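Hand-held gripper with camera: wide finger or narrow finger for mixed household objects?

Posted by Gerd Meinecke
August 11, 2019
Tags: grippers, hand-held, camera placement, cables

Hello all,

I am comparing two fingers for a hand-held gripper tool and I would like to hear from people who have used such a thing for longer than me. English is not my first language, so please ask if something is unclear.

The tool has its own camera, which looks forward over the body. I can mount either the Rumell finger, which is wide at one side and goes down to a narrow point, or the Oltmanns finger, which is slim over the whole length. The gripping surface is nearly the same size on both. With the Rumell I have a better feeling when I pick up heavy cups. It does not bend to the side. With the Oltmanns I see more of the table, but it twists a little when the object is not held in the center.

I did the same set of picks with both, in 2 rooms, and the numbers do not help me much. The Rumell dropped fewer objects. The Oltmanns gave fewer recordings where I could not see the object before the fingers close. So each one wins at something and I must decide before I order more. The set costs 1,350 with the spare tips, and the shop (Cloltance) does not take them back when they were mounted once.

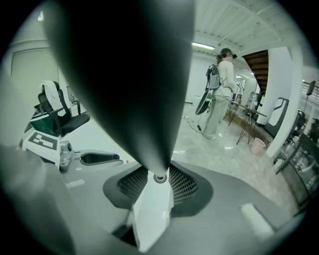
My real question is about the camera view and the finger shape together. How much of the view can one give away to the finger before the recordings become useless for later work? As you see, the big dark finger takes the center and the upper left, and the gripper body takes the lower part. The table with the thin black legs is still visible on the right side, and so is my colleague with the second gripper, so I would say the right half is usable. The left half is worse - from the marker on the white device I get the full pattern only in some positions of the hand.

What I tried already:
- Camera 3 degrees more upward. Then I lose the fingertips in the last moment.
- A lens with wider view. The finger is still large, and the objects become very small.
- Holding the wrist differently. It works for some minutes, then I am tired and hold it again like before.

I would also be thankful for advice on cables. We use a thin cable from the hand-held unit and it lies on the floor behind the person. The floor is smooth tile, so it slides well, but I do not like it around chair legs.

Thank you for reading this long text.

KestrelBench

I had the slim Oltmanns for most of a year and went back to a wide one. The twisting gets worse as the screw holes wear. You can tighten them, and then you tighten them again the next week.

For the view: I stopped thinking about how much of the picture is covered and looked at which part. Take your worst recordings and mark the moment when you first lose the object. If it is always in the last hand-width before contact, the finger shape matters less than you think, and both fingers will do. If you lose it earlier, the camera sits too low. Try raising the mount before you tilt it. A spacer of 2 cm under the camera did more for me than any angle change, though your housing may not leave room for it.

Also, the dark finger color is good. I had white ones and the exposure jumped each time they closed.

tomasz_v

just get the Vurneo, problem solved. the finger is thinner AND stiff. no idea what it costs now

PaulaR

I would not buy the Vurneo only for this. I tested one in February and the finger is nice, but the trigger is hard and after an hour my hand hurt. Maybe they changed it.

About the cable: clip it to the backpack strap at shoulder height, leave a loose loop to the hand, and let the rest run down your back to the floor. Then a pull on the floor part comes to the backpack and not to the gripper. Move the chairs away from the table before you start, even the ones you think are far enough. If your unit can record to a small computer in the backpack, do that and forget the floor cable.

For the marker, can you turn the white device a little toward the camera, or put a second marker on the free side? I have one left and one right and I use whichever is readable in that moment.

Gerd Meinecke

Thank you, this is very useful. I will look first at when the object is lost, as KestrelBench writes, before I order anything. The spacer could be difficult, there is not much height left under the camera, but I will measure. The second marker I can print today.

PaulaR, which kind of clip do you use for the strap? The ones I have are made for thicker cable and it slips through.

PaulaR

Small spring clips for microphone cable. Wrap one turn of cloth tape on the cable where the clip sits and it holds.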